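Ticket 2878: Blue sheet stock, "two different colors" on one sheet
Product: Dolov colored paper, light blue, long sheets
Opened by: Vinzenz Nägeli, Sarnside
Handled by: Khoa Đỗ, Skilleck paper support
Status: Closed, with objections

Vinzenz Nägeli, 9:10
We bought 300 long sheets of the light blue for table runners and backdrop strips. On the bench the sheets look like two colors. One side is a muted gray blue and the other is a pale aqua. The changeover runs at a slant. I would like replacement stock from a different batch.

Khoa Đỗ, 9:42
Thanks for the details. Before I order anything, a few questions. Does the changeover have a hard line or a soft one? Does it show on the back of the sheet too? And does it move when you turn the sheet end for end?

A dye fault in this paper normally runs straight along the length, from one end to the other. I have not seen one go on a slant, so I'm not ready to call it a fault yet.

Vinzenz Nägeli, 10:15
Soft line. I haven't turned it. I know what a shadow looks like and I don't think I need to be walked through it. There's also a greener patch toward one corner, more of a teal. A shadow doesn't make paper greener.

Khoa Đỗ, 10:31
It can look that way if there are two kinds of light in the room, say a window and a warm bulb. I'm not saying that's your case. Please try this:

1. Pick one sheet and put a small pencil tick at one end.
2. Lay it flat on the bench and note which side looks darker.
3. Turn it end for end in the same spot and look again.
4. Take it to a window, no lamps on, and look a third time.

If the dark side follows the pencil tick, it's the paper and I'll send new stock today. If the dark side stays with the bench, it's the light.

Vinzenz Nägeli, 1:20
Did it with six sheets. The dark side stayed with the bench on five. On the sixth I couldn't decide. At the window all six looked the same blue to me, and to the person at the next bench, who I did not tell what we were looking for.

So fine, the gray and aqua business is probably light. I'm less sure about the teal corner. It was weaker at the window but I wouldn't swear it was gone.

Second problem while I have you: the long edge isn't straight. It bends a little near one end. Your label says trimmed square.

Khoa Đỗ, 1:48
On the edge: is it a bad cut, or is the sheet lifting or curling there? This weight of paper comes off a roll and holds a curl at the ends for a while. A curled end will make a straight edge look bent when you look down at it. Put a metal ruler along the edge with the end held flat and tell me if you see a gap.

Vinzenz Nägeli, 2:35
With the end pressed down, no gap on four sheets. A gap you could slide a fingernail into on one. I've set that one aside. "Holds a curl for a while" is doing a lot of work in your last message. How long is a while?

Khoa Đỗ, 2:50
Fair question. Our sheet says to rest it flat overnight under a board. I've had customers say two nights. I don't have a better number than that.

Outcome: no replacement of the batch. Credit given for 65 sheets as goodwill, which the customer asked to have recorded as "not an admission by either side." Fingernail-gap sheet to be mailed in for measuring. Teal corner left open as a note on the batch; reopen if anyone else reports it.

Attachment 1
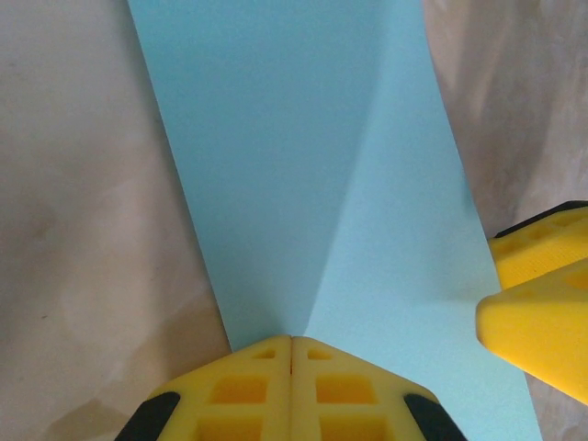

Light blue sheet at a slant, darker and paler areas with a soft line between them.

Related tickets
Lò cream card, edges fuzzy after trimming
Dolov light blue, sheets sticking together in the pack
Roll curl: how long to rest before cutting
Pale gray sheets look pink under lamps

Contact support | Copyright Skilleck | Back to top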